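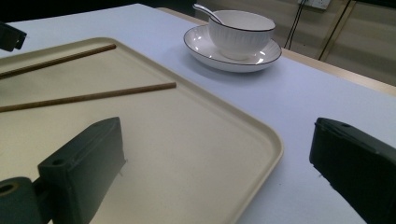 4. Clearing and laying the table

4.1 Why this chore

Table work is where claims about household robots are easiest to make and hardest to check. A short clip of an arm setting down a cup looks like competence, and a reader has no way to tell how many attempts were thrown away, who put the cup in its starting place, or how far it could have been shifted before the arm missed. We picked table work for the longest part of our evaluation for that reason. It is also dull, frequent and familiar, and anyone who has worked a breakfast shift can judge whether it was done properly.

The chore as we define it has four steps: pick up the thin items, put them where they belong, move the cup or bowl together with its saucer, and leave the surface clear. We scored each step separately and then the whole run. Published results often give only the first kind of number. A system that does well on every step taken alone can still fail most full runs, and a household only cares about full runs.

4.2 Demonstration data

The Tunero policy was trained on more than 3,000 demonstrations made by people using hand-held grippers at ordinary tables. The approach has real advantages. It needs no robot on site, and the objects can be whatever is in the cupboard. It also has a cost that the literature tends to pass over. The person holding the gripper supplies all the judgment. They feel the stick start to roll, ease off, tilt the wrist and try again, and very little of this ends up in the recorded motion. What the policy receives is a path through space and a jaw width. We would expect a policy trained this way to be good at reaching and poor at recovering, and this is what we saw.

Chopsticks are a useful test of the gap. They are thin and they lie close to the surface, so a wide, blocky fingertip has to come down almost to the point of contact before it can close on anything. In a tray the raised rim adds a second problem, as a stick lying near it leaves less room for the finger on that side. People get around this by pinching one end or by nudging the stick inward first. A policy that has mostly seen clean grasps will not know to do either. 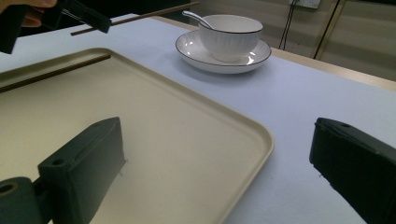

Figure 4. Table work with hand-held grippers. One chopstick is held in the black gripper; a darker one lies in the tray. The cup, with a spoon in it, stands on its saucer.

The spoon in Figure 4 deserves a comment. A spoon leaning in a cup changes how the cup can be approached, as the handle sticks out past the rim on one side. It also makes the cup a poor thing to move quickly. None of the published step scores we reviewed say whether the cups in their trials had anything in them. We suspect that many were empty, and we would ask authors to state it.

4.3 Test procedure

Runs were carried out in two places, the Hillgate test kitchen and a packing room in Bodow where staff eat at a folding table between shifts. Both used the same arm and the same Ackermann fingertips. We gave each condition eight full runs. That is a small number, and we make no claim to fine differences between conditions. It is large enough to show whether a chore can be left to a machine, and for that question a small number of failures is already too many.

Starting positions were set by a member of staff who had not seen the training data and who was told only to leave the table "as you would after eating." This turned out to matter more than any setting of the policy. When our own team laid the table, objects ended up spread apart and neatly turned, with plenty of room for the gripper. Staff left sticks touching each other, or lying against a rim, or pushed partly under the edge of a saucer.

An operator stood by with a stop button. We counted a run as failed if the button was pressed, if an item left the table, or if anyone had to move an item by hand. Small corrections of this sort are sometimes reported as "light supervision." In a home, the person doing the light supervision might as well clear the table.

4.4 Results

With tables laid by our team at Hillgate, the policy finished most full runs. With tables left by staff it finished 2 of 8 at Hillgate and none at Bodow, where the light was worse and the table flexed when leaned on. The commonest failure was at the first step. The jaws closed on nothing, lifted, and carried on to the drop point as if holding a stick. The policy had no check for an empty hand. Adding one helped less than we had hoped, as the second attempt was usually made from the same angle as the first and missed in the same way.

Saucers were the next problem. Once a cup had been gripped, the saucer was treated as part of the table. Moving the two together calls for a hold on the lower piece, and the demonstrations contain few examples of it. People using one gripper tend to move the cup first and come back for the saucer. That is a sensible habit, and the policy copied the first half of it.

We also tried a Friday evening session at Bodow after the late shift, with the overhead lights partly off. We stopped early, after repeated contact between the fingertips and the tabletop, and leave those runs out of the totals.

4.5 What the results do and do not support

We do not read these results as evidence that hand-held collection is the wrong method. The reaching motions were smooth and mostly well aimed, and the data was cheap to gather compared with driving an arm remotely. Our doubt concerns the step from there to the word "chore." A chore includes the awkward starting state and whatever the last person left in the cup. A policy that works only after someone has tidied the objects into easy positions has moved the work to a different point in the day.

More data of the same kind may narrow the gap. We are unsure how far. If the demonstrations are mostly clean successes, adding more of them gives the policy a better idea of what success looks like and little idea of what to do after a miss. A smaller set that begins from failed grasps, with sticks against the rim and the jaws at a bad angle, might be worth more. We began collecting such a set at Hillgate in February, and it is too early to report on it. The shop-floor tasks in Section 5 were run with the original policy only.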